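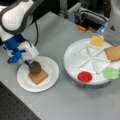 Fig. 4. Square cracker on the plate, brown round on top. Turntable to the right.

4. Setting out and building on the plate

This section applies to the Skuveck divided turntable used with a flat paper plate. It assumes that the base has been levelled (section 2) and the top fitted and turned once through a full circle by hand (section 3).

4.1 Placing the turntable and plate

1. Clear the tabletop and wipe it dry.
2. Set the turntable down with its base flat on the table. Do not place it on a cloth or tray.
3. Put one paper plate beside the turntable. Leave a gap between the rim of the plate and the base, so that the top can turn without touching the plate.
4. Press lightly on the centre of the plate. If it rocks, replace it.

Note: The plate may stand to the side of the turntable or in front of it. Keep to one position for the whole session.

4.2 Loading the sections

The raised ribs divide the top into wedge-shaped sections. Each section takes one kind of food.

1. Place flat items first: square crackers, cheese squares, toast.
2. Place round items next, near the outer edge.
3. Place soft items last. Use a spoon and keep them clear of the ribs.
4. Turn the top slowly by its rim. Any item that slides across a rib should be moved inwards and the top turned again.

Caution: The maximum load is 694 g, spread over the top. Do not put the full load in one section.

Caution: Do not use the turntable for food straight from a toaster or oven. Let toast stand until it can be held comfortably.

Items may overhang the rim slightly. An overhang of more than 14 mm can catch on the plate or on a sleeve and should be corrected before the top is turned.

4.3 Stacking on a cracker

1. Turn the top until the cracker section faces the plate.
2. Lift one square cracker by opposite edges and lay it near the middle of the plate. It need not be square to the table.
3. Turn the top to the next item and lift it by its sides.
4. Lower the item on to the cracker. Press down only enough to seat it. A cracker that has cracked should be taken off the plate along with its crumbs.
5. Add further layers in the same way, heaviest first.

Note: A round placed off-centre leaves part of the cracker bare. This is acceptable for a single layer. For two or more layers, centre the round before going on.

4.4 Using toast

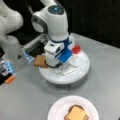

Fig. 5. Toast held at a tilt. Red item at the back rim of the white disc, plate in front.

Toast is larger than a cracker and needs more room.

1. Remove or move back any item that stands between the toast and the plate.
2. Grip the slice near one edge. Do not squeeze the middle.
3. Lift the slice clear of the ribs. Allow at least 64 mm if tall items remain on the top.
4. Carry the slice over the plate, level it, and set it down crust edge first.
5. Check that the slice lies within the rim of the plate. If it does not, trim it or use a larger plate.

Caution: Tilting a slice after it has been topped will shift the topping. Level it while bare.

4.5 After use

Lift off leftover food before removing the top. Wipe along each rib from the centre outwards. Do not soak the base. Paper plates are for single use.

For spare tops and replacement feet, see the Galtomik parts list, section 7.

Last updated: October
3,723 views | 14 shares

Comments (3)

Guest: Does the 64 mm in 4.4 start from the table or from the top of the ribs?

Guest: From the ribs, I think. Step 3 reads that way to me.

Reader: Section 2 says to tighten the feet by hand and the Viltuva leaflet in my box says to use the key. Which one is right?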